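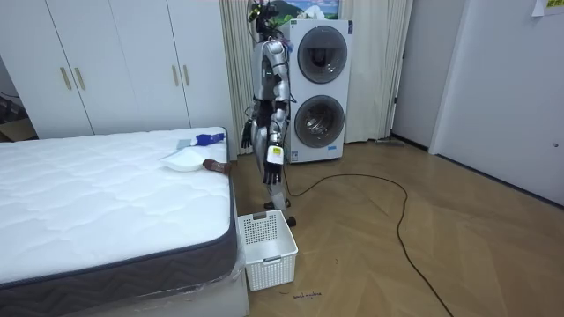 Bedroom, foot of the bed, with the laundry basket at the corner of the mattress and the white stacked washer-dryer behind.

3 comments Share

Ticket: Hasside serviced flats, furnished bedroom
Raised by: Nuanchan Somboon, Housekeeping
Assigned to: Somkiat Duangkaew, Furnishings and Laundry
Priority: Normal

Issue reported
The new mattress was put in place with clear plastic wrapping still on parts of its sides, mainly at the foot corner. Housekeeping cannot fit the valance until this is removed. The occupant also reports that the washer-dryer stops during the spin with code 96.

Log

09:40. Ticket accepted. Housekeeping is asked not to cut the plastic with a blade, as the grey woven border of the mattress marks easily.

11:15. Supplier (Chuensuk) contacted by telephone. They confirm that the wrapping may be taken off by hand, starting at the foot. The guarantee is not affected provided that the sewn label is left in place.

11:50. Washer-dryer: filter cleared and short rinse run with no load. Code 96 did not return. A second test with a full load of towels is required before this part of the ticket can be closed.

14:05. Housekeeping asks where the laundry basket should be kept. It is to be moved from the corner of the bed before the sheets are changed and may stand beside the washer-dryer afterwards. The dustpan should be taken off the mattress and returned to the cupboard.

14:30. Replacement valance requested from stores. Cost of 200 charged to the Hasside furnishing budget.

Status
Open. Awaiting removal of the wrapping and the result of the towel load. Please add any further remarks to this ticket and do not raise a new one.

S. Duangkaew

1 share 200 views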